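Larngate Hand Demonstration Kit
Set-up and Recording Guide

Section 7: Recording a two-handed demonstration

Read Section 6 (Fitting and zeroing the handheld grippers) before you start. The steps below assume that both grippers are charged, paired and zeroed, and that the recording station has been leveled. If the station was moved after leveling, level it again.

The section covers pick-and-place work with soft packages and cloth bags. For rigid parts, see Section 8. For remote control of the arm with the Umotitz desk controller, see Section 9. You can mix hand-recorded and remote-controlled episodes in one task folder, but they must be tagged separately (see 7.6).

7.1 Before you begin

You will need:

Two handheld grippers, left and right
The head camera and its strap
The recording station, switched on and connected
The objects for the task
A task card (blank cards are in the back pocket of the binder)

Take off rings, bracelets and watches. Roll long sleeves down and fasten them at the wrist so that they do not hang over the finger pads. Tie back long hair.

CAUTION: Keep fingertips clear of the gripper fingers while the station is starting up. The fingers make one full open and close movement during the self-check.

7.2 Preparing the table

1. Clear the working area of anything that is not part of the task or the station.

2. Wipe the tabletop with a dry cloth. Do not use spray polish. A shiny film on the surface causes bright spots in the wrist cameras and the station may reject the episode.

3. Set out the objects listed on the task card. Place each one inside the reach area you marked in Section 5.

4. Stand or sit where you will work and reach for every object with both grippers. If you have to lean forward from the waist to reach something, move it closer.

5. Check the cables. Each gripper cable should have enough slack to let you reach the far side of the table without pulling. Route the slack over the back of your hand or behind your elbow, whichever leaves the finger pads clear.

NOTE: Objects do not need to start in exactly the same place each time. Small changes in position and angle between episodes are useful and you should make them on purpose. Large changes, such as swapping the left and right sides of the table, should be recorded as a new layout on the task card.

7.3 Choosing objects

Soft packages are harder to record than boxes. The film folds under the pads, the contents shift, and the outline the camera sees is different after every lift. Start with a package that is well filled and has a wide sealed edge. Move on to half-full and flat packages after you have a complete set with the first one.

Cloth bags should be recorded in more than one state. Fold the bag, drop it, push it to one side, and let the handles fall where they like. If you straighten the bag before every episode, the trained model will only work with a straightened bag.

Clear containers are allowed. Station software version 3 and later can follow a clear tray as long as the rim shows in the head camera. If the rim is lost for long periods, put a strip of matte tape along one side and write this on the task card.

Do not use open food, liquids, glass or anything with a blade.

7.4 Recording an episode

1. Put on the head camera. Tighten the strap until the camera stays still when you nod.

2. Look down at the middle of the table. On the station screen, check that both grippers and all the objects can be seen.

3. Pick up the grippers. Hold each one by the body of the handle, with your fingers curled around it and well behind the pads.

4. Bring both grippers to the start position, with the fingers fully open.

5. Press the foot switch once. The station beeps and the status light turns green.

6. Wait for one full breath before moving. The station uses this still period to line up the clocks of the three cameras.

7. Move toward the object. Keep the fingers open until the object is between the pads. Opening and closing on the way confuses the grasp marker.

8. Close the fingers on the object slowly. For a package, aim for the sealed edge or a fold of film. Avoid squeezing the full body of the package, which can burst the seal.

9. Lift straight up before you carry the object sideways.

10. Carry the object to its target and lower it until it rests on the surface. Open the fingers fully before you draw the grippers away.

11. Return both grippers to the start position.

12. Press the foot switch again. The station beeps twice and saves the episode.

NOTE: Work at a steady, comfortable speed. You do not need to imitate a robot. Very slow movements with stops in the middle are the most frequent reason for rejected episodes, because the station reads a long stop as the end of the task.

NOTE: If you drop the object, do not stop the recording. Pick it up again and finish the task. Mark the episode R (recovered) on the card. A task folder with some recovered episodes usually trains better than one without any.

7.5 Using both hands on one object

Some objects are too wide or too limp for a single gripper. In that case both grippers take hold of the same object, and the station records it as a joint grasp.

1. Bring the two grippers in level with each other. If one is much higher than the other, the package will twist as it leaves the table.

2. Close both grippers in the same movement. A short delay between the two is acceptable.

3. Keep the distance between the handles the same while you carry. Pulling them apart stretches the film, and pushing them together makes the package buckle.

4. Lower the package until its bottom edge touches the target surface, then release both sides.

Check the wrist view as well as the head view when you review a joint grasp. The wrist camera shows whether the pads have reached the object. The head camera shows the height of the handles and how the package hangs over its target.

Wrist view with the fingers open, and head view with the package lifted: 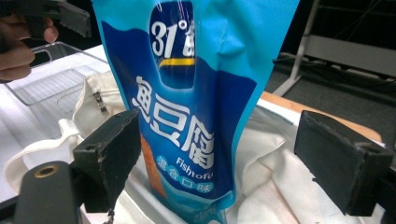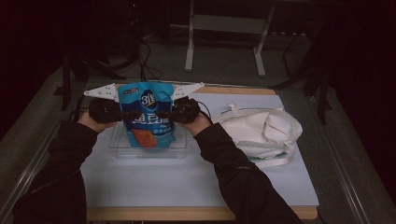 5. If the joint grasp is not marked on the timeline after you save, open the episode, select Edit, then Grasp, and drag the marker to the moment when both sides closed. Save again before you go on.

6. Record at least 118 joint grasps for each object before you start training. Fewer than this will load, but the station shows a yellow warning and the preview will be unreliable.

CAUTION: Do not hand an object from one gripper to the other during a joint grasp recording. Handovers have their own episode type (see 8.4) and will be labeled wrongly if recorded here.

7.6 Reviewing and tagging

Review episodes in small batches while you still remember them. Theda Lindemann, who wrote the original Stusberg training course, recommends stopping to review each time you change the layout, and we have kept to that in the practice tasks.

1. On the station screen, open the task folder and select Review.

2. Play each episode at double speed. Watch the head view first.

3. Give each episode one tag:

K Keep
R Recovered
D Discard

4. If the episode was made with the desk controller, add the letter U after the tag, for example KU.

5. Select Apply. Discarded episodes go to the holding folder and can be restored until you empty it.

Discard an episode if any of the following is true:

The head camera slipped or was covered
A hand or sleeve hid both finger pads during the grasp
The object left the table
Someone else reached into the working area
The foot switch was pressed late and the first movement is missing

Do not discard an episode only because the movement looks clumsy. If the object reached its target and the cameras saw it happen, keep it.

7.7 Storage

The station's internal drive holds up to 3000 episodes of normal length. When the drive is nearly full, the status light flashes amber after each save. Copy finished task folders to your Contreras storage unit or to a network drive, then select Free Space from the main menu. Do not remove the internal drive while the station is on.

Folders copied before the February software update keep their old names. They open normally, but the grasp timeline is blank until you run Rebuild Timeline once for each folder.

7.8 Problems and remedies

The station beeps three times when I press the foot switch.
One of the grippers is not paired. Set both down, hold the pairing button on each until its light is steady, and try again.

Error 758 appears during saving.
The clocks of the cameras did not line up. The episode cannot be recovered. Record it again and leave a longer still period at the start. If the error comes back, restart the station and check the plug on each gripper cable.

The package slips out of the pads.
Clean the pads with a damp cloth and let them dry. Small nicks along the edge of a pad do not matter. Replace the pad if the gripping face is torn or has started to lift.

The preview robot closes too early.
Look through your episodes for grasps where the fingers were already partly closed on the way to the object. Tag these D and build the preview again.

The preview robot reaches the bag but does not lift it.
There are probably too few different bag shapes in the folder. Add episodes with the bag crumpled, turned over and lying near the edge of the working area.

My wrists hurt.
Stop recording. Lower the table or raise your seat so that your elbows are level with the tabletop, and take a break before the next batch. Do not wrap the handles with tape or foam, as this covers the cooling slots.

7.9 Finishing

1. Return both grippers to the charging dock with the fingers open.

2. Hang the head camera by its strap. Do not rest it on the lens.

3. Write the number of the last episode on the task card and put the card back in the binder.

4. Select Shut Down from the main menu and wait for the status light to go out before switching off at the wall.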